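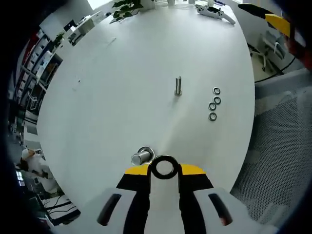 Figure 1. Bolts and a black washer on a white table.

Loosening of Bolted Joints on Playground Benches
Grurnard Technical College, Mechanical Shop Project

1. Purpose
We wanted to find out how fast bench bolts lose their preload outdoors. The benches in Barajas Park were retightened in August.

2. Method
Six joints were set to 35 Nm with a torque wrench and checked every Saturday. Half had flat washers only. The rest had a spring washer under the nut.

3. Results
The flat washer joints lost nearly 30 percent of their torque. Results for the spring washers were mixed, and one nut was seized by rust.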